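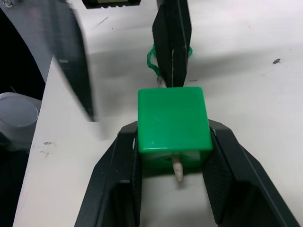 Does a standing desk earn its keep?

Every few months somebody in my inbox tells me that sitting is the new smoking. It was Chinyere Wike this time, forwarding a flyer from Famberg for a motorized standing desk at $386, with the promise of "all-day energy" printed across the top. I wrote back asking what all-day energy was measured in. She hasn't answered.

I don't doubt that sitting still for hours is bad for you. My back agrees. What I doubt is the leap from there to buying furniture. The flyer leans on a survey of 2,253 office workers, 74 percent of whom said they felt "more alert" after switching. Look at the small print and you find that everyone surveyed had already bought the desk. People who spend that kind of money on a thing tend to say nice things about it.
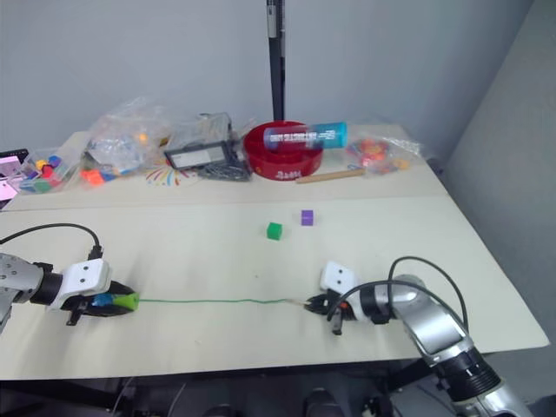
Page last changed: 27 November 2020

I borrowed a Famberg from Amr Zerouali for nine days and kept notes. For the first two I stood a lot and felt pleased with myself. By the fourth my feet hurt and I was leaning on one elbow, and after that the desk went down and mostly stayed down. Amr says I gave up too soon. Maybe so, but he has owned his since May and I have yet to visit when it was raised.

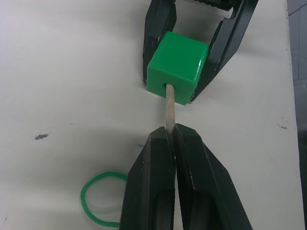 The cheaper route is the riser, a platform that sits on the desk you already have. Luteck and Sillard both make one. The Luteck wobbles when you type, and the Sillard is steady but so heavy that Mohcine Shehata needed help getting it up the stairs. Neither company could tell me how long a person ought to stand. Luteck sent me a chart – no source given – and Sillard told me to "listen to your body."
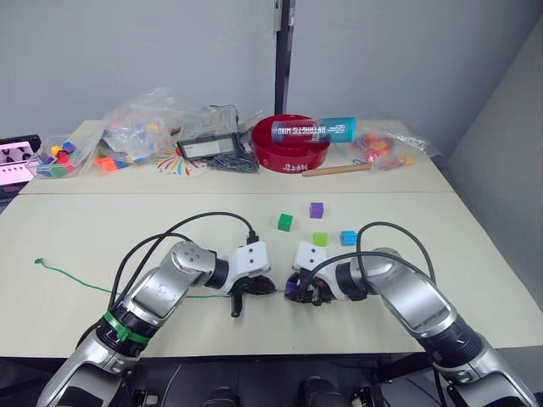

Cubes and arms at the table

My own advice costs nothing and will sell no desks. Get up when the phone rings. Put the printer in another room. If you still want to stand and work, try a week with your laptop on a kitchen counter or a sturdy box before you pay anyone.

Rui Patrício swears by his desk and wants that on the record, so there it is. Readers who have kept one raised past the first month can write to me at the usual address.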